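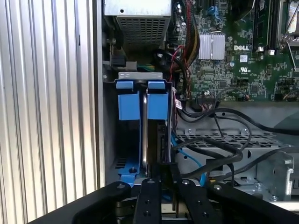 Week two of comparing grippers for desktop teardown at the Jikside bench. Job is the same for both: reach into an open Dell tower, get hold of the hard drive in its blue carrier, bring it out without catching a cable.

First gripper is the Limsakul parallel. Wide body, narrow fingers. Grip force is fine. Clearance is the problem. The outer arms need room on both sides and a desktop case doesn't have much.

Second is the Grarnton. Slimmer body, shorter stroke. It gets down beside the drive more easily but has to be lined up a lot better before it closes.

Same arm, same controller, same wrist camera for both. Only the gripper and the tool offset change.

Scores so far, 37 attempts each. Limsakul dropped the drive 2 times. Grarnton dropped it 3 times. I don't read anything into a gap that small.

Cables are what cost us time. The SATA cables loop over the lower part of the case and move a little with every approach, so a path that was clear in the morning may not be clear after lunch.
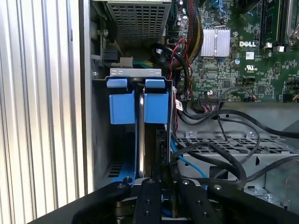 Wullari Teardown Bench
Test technician, grippers and end effectors

Wrist camera notes. The ribbed metal on the left throws a lot of glare. I locked exposure at 800 microseconds and the edge of the drive is easier to find now. Auto exposure kept hunting.

The blue carrier parts are a good target. Strong color, fixed spacing. I line up on those first and look for the drive edge second.

Next change is fingertips. Trying a thinner pair on the Limsakul with the same pads. If the clearance is still bad I'll tilt the approach and rerun the set.

Raw logs go up in March. Replies open if you've run either one inside a case.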